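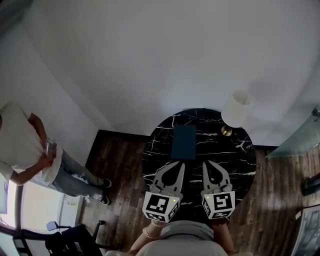 Rirura Round Table, Black Marble

The Rirura is a round table with a black marble top veined in white. It is supplied by Wasley for reception areas, reading rooms and private offices, and may be ordered alone or with the lamp listed under Accessories.

Marble is a natural material. The direction and density of the white veining differ from one top to the next, and a delivered table will not match a display piece exactly. Customers ordering two or more tables for the same room may ask for tops cut from one block, subject to stock.

Specifications
Item number: 388
Top diameter: 800 mm
Top: black marble with white veining, polished
Delivery: 14 working days from confirmation of order
Assembly: by the delivery crew

Placement
The table should stand on a level floor able to bear its weight. Felt pads are included for wood floors and must be fitted before the table is set in place. The table should be lifted by the base when moved – never by the edge of the top.

Care
Wipe the surface with a soft damp cloth and dry it at once. Vinegar, lemon juice and bathroom cleaners will dull the polish. Coasters are recommended under glasses and cups. The top leaves the workshop sealed and should be sealed again each March, or more often where food is served. A suitable sealer is sold by Wasley in a 100 ml bottle.

Accessories
Bidside table lamp: white cylindrical shade, round brass base. The base is finished with felt underneath. Bulb not included.
Vishwakarma edge guard: clear strip for use during moves and building work.

Returns
Tables may be returned unused in their original crate. Tops that have been drilled, cut or resealed by the customer are not accepted. Chips and cracks found on arrival should be noted on the delivery slip before it is signed.

Prices and terms on this page are valid from Monday, November 3, 2025.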